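4.3 Gripper pads and finger alignment - marker cell, both arms

Rev. Feb 5, 2019. Replaces the January sheet, bin the old one.

Applies to the two-arm Skorine bench cell at Flisstead. Pads are the Getorgate diamond type, part 855. Don't mix old and new pads on one hand.

When to do this
Markers slipping or twisting on pick-up. Fingers closing crooked. Pad edge lifting. After any knock against the table or a fixture, even a light one. Otherwise every 146 hours on the run counter.

You'll need
Pad set 855 (two pads per hand)
Small hex keys
Plastic scraper - no blades
Lint-free cloth, alcohol wipes
Paint pen
Straight edge
A marker to test with, cap on

CAUTION: Both arms in hold before hands go in. Hold on one arm does not hold the other. Check both lamps.

Removing the old pads

1. Send arm to Service position. Wait for the hold lamp.

2. Open the gripper all the way from the pendant. Don't pull the fingers apart by hand, it upsets the zero.

3. Mark the left and right fingers on the outside face with the paint pen. They look the same. They aren't.

4. Lift one corner of the pad with the scraper and peel slow toward the fingertip. If it tears, warm it with a hair dryer on low and keep going.

5. Wipe off all the glue. Anything left behind makes a high spot and the new pad will rock.

6. Scuffs on the finger edges are fine, leave them. A crack or a bent tip is not - swap the finger, see 4.5.

Fitting the new pads

7. Dry fit first. Pad sits flush with the tip, diamond pattern facing in.

8. Peel the backing, set the tip end down first, then roll it flat toward the wrist. No bubbles.

9. Close the gripper on the straight edge at low force and leave it for 33 minutes. Timer is on the pendant, under Tools. Don't cut this short, we had pads creep last time.

10. Open, check both pad edges with a fingernail. Nothing should lift.

Note: if the screws on the wrist plates have been touched for any reason, do the zero in 4.2 before going on. Takes ten minutes. Skipping it costs you the afternoon.

Checking the wrist and cables

11. Look over the wrist plates and screws. Snug, not tight.

12. Follow the cables back along the arm. They need a loose loop at the wrist, enough for a full turn either way. Too much loop catches on the stand. Too little and the plug works loose and you get the E-stop fault that comes and goes.

13. Replace any tie that has gone brittle. Trim the tail flush, the sharp ends cut gloves.

Test pick

14. Lay a capped marker on the table, on a slant to the fingers. Straight-on picks hide a crooked finger, slanted ones show it up.

15. Bring the arm down with the fingers open until the marker is between them. Keep the tips clear of the table.

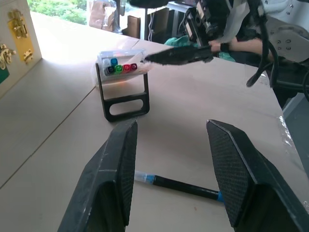 Osagie asked if the slanted pick is really needed every time, as it eats into the shift and the straight one has always passed for him. Yes, every time. A finger can be out by a hair and still close square on a straight marker, then roll it on the slant.

16. Close at low force. Watch for the marker turning as the pads meet it. A small shift is okay, a roll is not.

17. Lift to Check height, hold for a count of 10, set down. Repeat five times.

18. Move on to the case on the stand. Bring the tip in from the side, slow speed only, and stop short of the plastic. Jog the last bit by hand control. The clear plastic is hard to judge with the window behind it, so get your head down level with the table and look from the side.

19. Repeat the lot for the other arm if it got new pads too. One arm moving at a time, the other one parked in hold.

CAUTION: Never test both arms in the same space at once, even at low speed. The collision check is off in Service mode.

If it goes wrong

Marker rolls on the slant - left and right fingers swaped, or glue left under a pad. Back to step 5.

Marker drops on lift - force set too low, or pads dusty from the packet. Wipe with alcohol, let dry, try again.

Fingers meet at the tip but not the base - bent finger. See 4.5. Don't shim it.

Tip goes past where you told it - zero is off. Redo 4.2.

Case gets pushed along the stand - approach point is stale. Teach it again, save under the same name so the run program finds it.

Putting back into use

20. Clear tools and wipes off the bench. Check under the stand as well, hex keys end up there.

21. Out of Service mode, both arms. Reset the run counter for the hand you did, not both.

22. Write it in the log: which arm, which fingers, result of the slant test. Old pads go in the scrap bin, not back in the drawer.

Next: 4.4 Cleaning the finger slides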